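Building Arms After School: A Talk With Tsung-han Su

The robotics club at Brosela meets in a former art room on the second floor, where the sinks still work and the afternoon sun comes straight in through the blinds. Tsung-han Su has run it for three years. Before that he repaired packaging equipment, and he took a teaching job when his plant closed. We spoke in May, after the students had gone home and before he had put the tools away.

The main project this year is a small 3D-printed arm, which the students call Priteo. They print the links, screw in the servo motors, run the wires and then teach the arm to move small soft objects from one place to another. I asked him why an arm and not a wheeled robot, which is what most school clubs start with.

"We did wheels the first year," he said. "The kids had fun, but by November everyone had a car that followed a line, and then there was nowhere to go with it. An arm keeps giving you problems. You fix the shoulder and the wrist starts sagging. You fix the wrist and now the cable is too short."

There are 20 students on the list this year, split into teams. Some had never held a screwdriver. Su starts them on the printed parts, and the first printed parts are usually bad.

"I let them print it wrong," he said. "They pick the settings. The hole comes out too small, the screw won't go in, and they want to drill it. I tell them to go back and measure. We've got a box of dead brackets under the sink, and I make new students look through it before they print anything."

The longest part takes 8 hours to print, so it gets started at the end of one meeting and collected at the next. If it comes loose from the bed overnight, the team loses that time. Su said this teaches planning better than anything he could put on the board.

Tươi Vi, a junior, is in her second year with the club and stayed behind for part of our conversation. She does most of the wiring for her team. I asked what goes wrong with it.

"Length," she said. "You cut the wire when the arm is folded up and it looks fine. Then the arm reaches out and it pulls the connector. So now we stretch the arm all the way before we cut anything, and then we leave a loop at every joint. If the loop is too big it catches on the bracket. Last year we had one that caught and bent a pin, and I had to redo the whole elbow."

She keeps a notebook with a page for each joint. It lists the servo, the angle limits, the screws used and who last worked on it. She started it after two people on her team changed the same setting without telling each other.

"I was one of the two," she said.

The software side belongs mostly to Lakmal Rathnayake, a college student who graduated from the same school and comes back to help. He wrote the program the club uses to record and play back movements. It is called Drido. A student moves the arm by hand, the program saves the joint positions, and the arm repeats them. Later in the year the students write their own movements in code.

Su was careful about how much he claims for it. "It isn't smart. It does what it was shown. If you move the object over two inches, it closes on air. The students find that out quickly, and then they ask how you would make it look for the object. That's the question I want them to ask. Some of them are working on it now with a webcam. It's slow going."

I asked why the club practices with soft things. Other programs I have visited use blocks or plastic cups.

"A block is easy to grab and easy to knock over, and both of those are clear," he said. "Cloth is a mess. It folds, it hangs down, it gets stuck on a screw head. You can't just write down its size. Jolanta brought in a bag of scraps and we've been using those."

Jolanta Wysocka teaches sewing across the hall. Her students have begun trading with the club. They supply fabric and advice on how it behaves, and the club prints bobbin holders and replacement knobs for the older machines. Wysocka told me later that she had been doubtful at first. "I thought it would be a one-time favor," she said. "Now I have a shelf for their stuff."

Money is the hardest part of the job, in Su's view. The school pays for the room and the electricity. The club paid for everything else this year with two bake sales and a grant from the parents' association. The servos take up most of the budget. He went over the numbers with the students so they would know what a stripped gear costs.

"I don't do it to scare them," he said. "They should know. A kid who knows the price will turn off the power before adjusting a joint. A kid who doesn't will force it."

In the spring the teams enter a regional event called Nông. Each arm has to move a set of items into a tray before the clock runs out, without a student touching it. Su's best team scored 104 this year, up from 35 the year before. He had not expected the jump, and when I asked what caused it he took a while to answer.

"They stopped adding things," he said. "The first year they put a second camera on, they changed the gripper the night before, they had a light that blinked. This year Aroha told them no changes in the last two weeks. Only practice. They didn't like it."

Aroha Tuhiwai is the team captain, a senior who plans to study mechanical engineering. She had left for her job by the time I arrived, but she answered my questions by email. She wrote that the rule came from watching the team break a working arm several times. "We would get a good run and then somebody would have an idea," she wrote. "I had ideas too. I wrote mine down and we can try them this summer."

Those summer meetings are not settled yet. Su has asked for the room in the mornings, before the sun reaches the benches and the place gets too warm to work in.
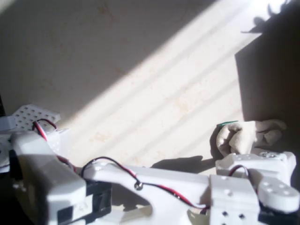

If he gets the hours, he wants to begin with the wrist joint. It still has too much play in it, and the team has already drawn two new versions of the bracket. Students who want to join in the fall can leave their names with him in the second-floor room after the last bell. They don't need any experience, and he has enough screwdrivers.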